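Lisodari Help > Teleop and demos > Recording

Two arm demos in sim, chassis task, policy lets go with the holding arm every time

posted by Vaughn Villanueva
Feb 28, 2019

Hi all, short on time so sorry if this is a mess. Searched the board first, found the thread on single arm drawer pulls but it's not the same thing.

Setup: two arm robot in the sim, server room scene, chassis stands on edge on the mat and leans. Right arm is supposed to steady the chassis at the top, left arm takes the panel and moves it away. I drive both arms with a pair of hand controllers, one per arm, clutch on the index trigger, gripper on the thumb. Recording joint positions, gripper state, wrist poses, one fixed camera. Using Jultero to record and replay, training is plain behavior cloning, nothing fancy.

I have 400 demos. 364 after I threw out the ones where I dropped the panel or the chassis went over.

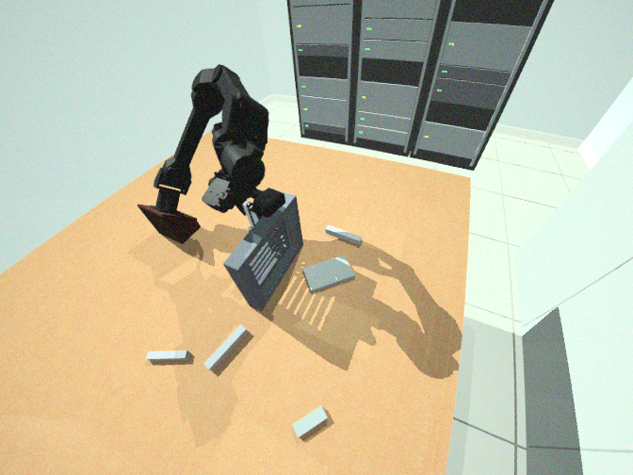

The trouble is the right arm. In my demos it goes up to the top of the chassis and stays put till the panel is down. In the trained policy it gets there fine, sits for a bit, then drifts off while the left arm is still carrying. Chassis tips. Every single run, not at exactly the same moment but always before the left arm is finished.

Tried so far:
- longer training, no change
- smaller learning rate, no change
- dropping the camera and using only poses, worse
- moving the loose parts to the same spots every reset, slightly better I think but that's cheating, I need them scattered

Replay of the raw demos works. So the recording itself isn't broken, at least not in a way replay shows. Replay is open loop joint targets btw.

Also my hands get tired. By demo 200 or so my right hand is definately not as still as at the start. Could that be all it is?? Do I have to redo the whole lot? Would rather not, it took most of December.

Vaughn

Anouk Geerts

Had nearly this exact thing with a lid task. Couple of questions first but I'll guess the answers.

When you're done placing the panel, what do you do with the right arm? I bet you pull it back to the home pose. And I bet in a good chunk of the demos you start pulling back a hair early, while the left gripper is still opening. I did. You don't feel it. You're looking at the panel, you know it's going to be fine, your other hand relaxes.

To the policy that's "holding arm leaves around when left arm is far out". And far out covers a lot of the carry. One fixed camera won't tell it panel-in-the-air from panel-on-the-mat very well if the gripper is a few cm up, the two look near enough the same from above. So it mixes them.

What to check: plot right wrist speed against left gripper opening, all demos on one plot, lined up on the moment the left gripper opens. If the right wrist is moving before zero in a lot of them there's your drift. Takes ten minutes.

What to do about it, cheapest first:

1. Don't redo anything. Cut every demo at the moment the left gripper opens, plus a few frames. Retract can be scripted, you don't need to teach it. Train on the cut set.

2. For the early leavers, drop them or overwrite the right arm with its last held pose up to the gripper opening. In sim you can replay that and see if it still works, if the chassis stays up keep it.

3. For new ones, use the clutch. Once the right hand is where you want it, let go of the clutch on that side so the arm freezes, and do the carry with your left hand only. Right arm is then dead still in the data. Rest your right hand on the desk even. Fixes the tired hand too.

About number 3, one catch. If the arm is frozen the demos have zero variation in the hold and the policy never sees how to get back if it slips. So do maybe one in five where you let it slip a little on purpose and bring it back. Keep the bringing back, cut the slipping part out of the training data. You don't want to teach it to slip.

Also, look at whether your recorder saves the commanded pose or the measured pose as the action. Matters a LOT for a pushing contact. If you're pressing on something, the command goes a bit into the object and the measured pose stops at the surface. Train on measured and the arm learns to just barely touch, no force. Then any wobble and it's off. In Jultero it was a switch in the recording settings when I last used it, and mine was set wrong. Replay looks fine if replay reads the command stream while training reads the other one. So your "replay works" doesn't rule it out.

I'd check that before the plot even.

Leilani Ostrowski

just get more demos. 400 isn't much for two arms. we did a cable task at Rosenthal and it only started working when we had way more than that. also try a bigger network, also have you tried a different controller? the hand ones are jittery, I like a leader arm much better, you feel where the joints are. don't know if there's one for your robot

Verna Castellanos

Agree w/ Anouk on nearly all of it, wouldn't do what Leilani says until you've looked at the data. More demos with the same early retract = more early retract.

Things I'd add, in no order.

Split the task. Reach and hold is one phase, grasp the panel is another, carry, put down, let go, retract. Tag them while recording. I use a foot pedal, one tap per phase, any cheap usb pedal that sends a key. Then feed the phase in as an input and the policy has no excuse for mixing up carry and retract. You do need something to advance the phase at run time, in sim that's easy, read the panel height and the gripper. On a real robot it's a pain, be warned.

Tagging old demos: you don't have to do it by hand. Left gripper closing and opening gives you two of the boundaries, panel height gives you another. I wrote a script for mine in an afternoon, few of them needed fixing after.

Pauses. How long do you sit still once the right arm is up, before the left one starts? If it's long you have a stack of frames where nothing moves and the action is "stay". Cloning hates that. It either gets stuck there or learns that staying ends at some random time and off it goes, which sounds like "sits for a bit, then drifts off" to me. Trim the still part to a few frames. But ONLY where both arms are still. Don't trim where one's holding and the other is moving, that's the stuff you want to keep.

Give it some history as well. Single frame in, single action out is rough for holding. Even predicting a short run of actions at once instead of one helps.

Tired hands, yes it's real. I stop at 21 demos and go do something else. Might sound low but my last ones before a break were always the ones I threw out. And shuffle your resets so the hard layouts aren't all at the end of a session.

Keep the parts scattered, you were right about that. If fixing their positions helped even slightly it's probably looking at them when it shouldn't. Move them around more, not less. Shadows too if your lights can be changed, ours picked up on the robot's own shadow once and it took us ages to find.

Vaughn Villanueva

ok wow thanks. Quick update before I run.

Anouk: it was set to measured. Arghh. Command stream is in the logs too luckily so I can rebuild without redoing them. Did the plot as well and yes, right wrist moves early in loads of them, worse toward the end of the sessions.

Retrained on commands only, cut at gripper open, changed nothing else. Right arm now stays through the carry on most runs. Still lets go sometimes if the chassis starts out leaning more than usual, didn't record many of those so that's on me.

Verna, going to try the pedal. And the pauses, mine are long, I sit there lining up the left hand for ages.

Leilani no leader arm for this one that I know of, would love one.

Will post the phase script here if I get it working. Anyone know if Jultero can take an extra key event per frame or do I have to log it seperately and line it up after?

Xiomara Greenberg

It can, add a user channel in the recording settings and bind the key to it. It gets the same time stamp as the poses so there's nothing to line up. Holds the last value til the next tap. Remember to reset it between demos or the next one starts in "retract", ask me how I know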